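Clearing the Bench: An Interview on Board Storage and Surface Care

Karlijn Wuyts runs the prep room at Kurnik, a small teaching kitchen with one long worktable and very little wall space. She has written the room's setup sheet and revised it 10 times. We spoke in July, at the end of a morning class, and the conversation stayed mostly on cutting boards.

Kurnik uses bamboo for nearly all dry and vegetable work. Wuyts does not claim it is the best material. "It's hard, it's light, and it costs little to replace," she said. "It's also made of strips glued together, so the joints are where I look first. If I can catch a fingernail on a joint, that board comes out of use."

The boards are washed by hand on both faces, wiped, and stood on edge. Washing one face only is the most common mistake she sees. The washed side swells, the other doesn't, and the board cups. "People think a warped board was left in the sink. Usually it was rinsed on one side and laid flat on the table."

Oil goes on when the surface looks pale and feels rough. She uses plain mineral oil, applied thin, left for 17 hours and then wiped off. I asked why 17. "Class ends in the afternoon and I'm back in the morning. That's all the number means."

The worktable has its own rules. Between sessions the boards go to the far side, and the near side is kept open for whatever comes next.
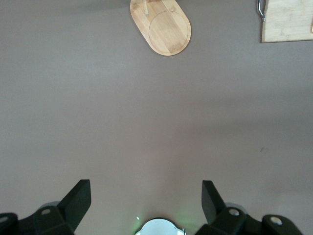
"I want most of the table free before anyone brings food in," Wuyts said. "If the boards start in the middle, people work around them and they never get moved." A matte top also shows grease poorly, so she checks it at a low angle under a side light before signing off.

Shape matters less to her than students expect. A rectangular board gives more usable area and is easier to rack. An oval one is easier to turn on the table and has no corners to chip. A groove in the face will hold a little juice, but it also holds crumbs, and she has students run a stiff brush along it before the board is washed.

Handles she treats as a separate item. Metal ones let a board hang, but the point where metal meets wood stays damp longest. "Dry that spot with a cloth. Don't trust the air to do it."

Loose wooden tools are the last thing to be sorted. Sticks and other small pieces tend to collect on top of the boards, and the setup sheet allows this during a session but not overnight.

Pascal Frerichs, who teaches the evening group, follows the same sheet with 2 changes. He racks the boards before the table is wiped, and he oils less often. Wuyts has no objection to the first. On the second, she said they had agreed to compare the boards again after the summer and would settle it then.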